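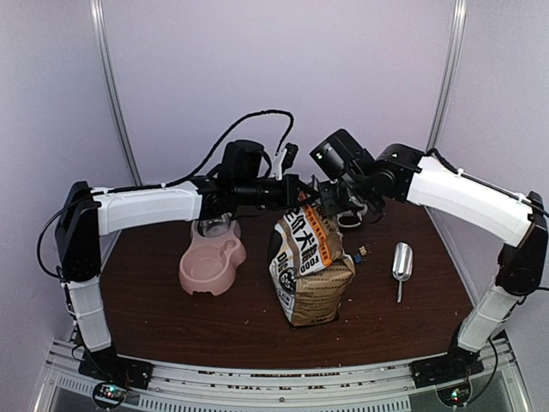
Clener two-arm bench cell, demo unit now at Wulgate. Second run, updated wiring, same footprint as before. Two arms, one table, walls on three sides, open at the front so you can reach in and reset between goes. The job we run most on visitor days is pet food, both grippers up at the top of the paper bag, the pink double bowl waiting on the left and the metal scoop on the right. Clips are on the table too, a blue one and a yellowy gold one. Ask for this job when you book if you want it, otherwise you get whatever is set up.

Open day
23 Jul 2020, Wulgate unit, side door. Slots are 28 minutes each, please be on time as we can't run over. Sosina Gashaw on the bench all day, Eldana Hadgu for prices and orders. Parking at the back. Bring your own mug if you want tea, we're short.

What you can do in a slot
Watch a full run. Drive the arms yourself, either one or both. Bring your own item and we'll have a go with it. Paper, card, soft plastic all fine. No glass, no liquids, nothing over 400 g in one gripper please. Bags go in part filled.

What you get with the cell
Two arms with base mounts
Two grippers, dark pointed fingers
Small camera above the gripper
Front rail, aluminium, grooved
Wall set in pale grey-lilac, with corner posts
Table top, wood grain, dark brown
Cable ties, a bag of them, you will want more

Not included: computer, monitor, bowls, scoop, dog food.

Notes from the last visit day
Paper bags are harder than boxes. The folded top moves about when both arms are on it, so go slow. Sosina's advice is grip, wait, then pull. Several people went straight to the pull and we lost a bag. Crumbs get in the front rail grooves, brush it out before you pack up, a dry paintbrush does it. Leave slack in the cable over the wrist, a tight one will stop the wrist turning all the way.

Lead time
Roughly 42 days from order. Stock for September is mostly spoken for. Deposit is £500, comes off the final bill. Spare fingers are sold in pairs through Vudville, order code on the invoice, not on this page yet.

Chala software is seperate, see its own page. Older Chala licences do work with this cell but you need the update frist.

To book a slot, ring the Wulgate number and ask for Eldana. Say how many are coming and if you're bringing an item. No walk-ins.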